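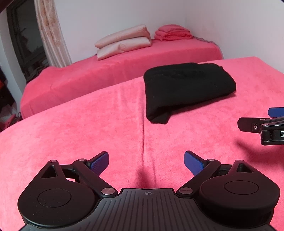
Home data collectors, folding and handling of garments (part-time, paid)

Posted November 23, 2018
Location: Brindonbridge and Morton
Reference: Sandoval 57

Wotlow is looking for 13 people to record everyday cloth handling in their own homes. The recordings go into the Sandoval set, which is used to train a policy for grasping, folding and stacking soft items. Work is done with two hand-held grippers, one per hand, each with its own camera. No robot is installed in the home.

What the work consists of

Collectors record short episodes on a bed, sofa or other soft surface. An episode starts with the jaws open and clear of the cloth, and ends when the item has been released and both grippers have been withdrawn. Items are the collector's own: sweaters, towels, socks, pillowcases. Dark knits on a light cover are in short supply in the current set and are assigned first.

A typical assignment lists the item, the starting state (flat, half folded or bunched) and the target state. For a flat sweater, the finger pads are brought to the hem from the near side, pressed down lightly, and closed on the fabric.
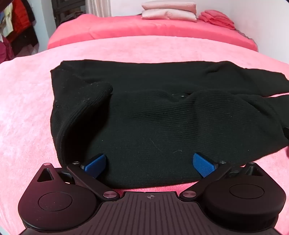
Closing too early pushes the knit forward without picking it up. Such attempts are kept if the collector recovers within the same episode – the model needs to see recoveries – and are marked "retry" in the log. Episodes in which a bare hand touches the item are discarded and not counted.

Lighting should be ordinary room light. Rooms do not need to be cleared or rearranged, but other people must stay out of view, and papers with names or addresses must be put away before recording.

Requirements

– Age 18 or over, living in Brindonbridge or Morton
– A bed or sofa with free access from at least one long side
– Able to hold a gripper in each hand for sessions of up to 30 minutes
– Comfortable copying files to a drive and filling in a plain text log
– No background in robotics is needed

Experience with sewing, laundry or garment packing is useful. Left-handed applicants are welcome; the grippers are symmetrical.

Quota and pay

The full quota is 81 accepted episodes per collector. Pay is per accepted episode, with a fixed amount added for the training session. Rejected episodes may be recorded again. Rates are stated in the agreement, which is sent before training and should be read in full. Grippers, spare batteries and the drive are supplied on loan.

Steps after applying

1. Send a short message through the Wotlow contact form, quoting the reference above. State your town and the surface you would use.
2. Attend one training session in Morton. It covers jaw control, the log and the privacy rules.
3. Record a trial batch at home. It must include at least one small, soft item picked up from a bunched state and held between the pads.

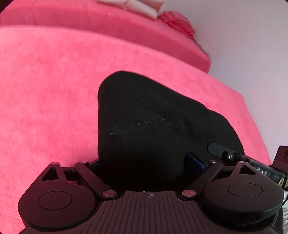

4. Wait for the review of the trial batch before starting on the quota. Comments are returned in writing, episode by episode.
5. Return all equipment when the quota is complete.

Collectors who took part in the September round may apply again but do not need to repeat step 2.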